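Computer case (desktop)

A computer case, or tower, is the shell that holds the working parts of a desktop computer, and it is a wonderfully clever piece of packing! Nearly everything bolts to one metal chassis: the motherboard, the power supply, the drives and any expansion cards. Take off the side panel, lay the tower flat and the whole layout opens up like a map. Many makers color the latches and drive carriers, so the parts meant to be moved by hand are easy to spot. 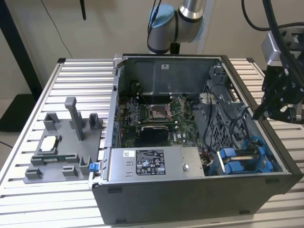
Open desktop tower with an empty CPU socket and blue drive carriers

See also: Motherboard, Power supply unit, Drive bay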